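Gavetti hand-held gripper kit, worth 478?

tramis_fan
Six days in. The blue finger pads hold crinkly snack wrappers fine. The manual reads like a ransom note.
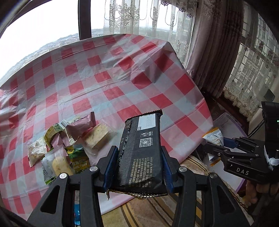
My one gripe is the jaw spring. By 6 my thumb has filed a complaint.

kong230
Arnalton sells a pair of pads for 230. Same rubber, uglier box.

tramis_fan
Same rubber? Mine tore on a biscuit.

dg_yeom
Disagree with both of you. Loosen the spring.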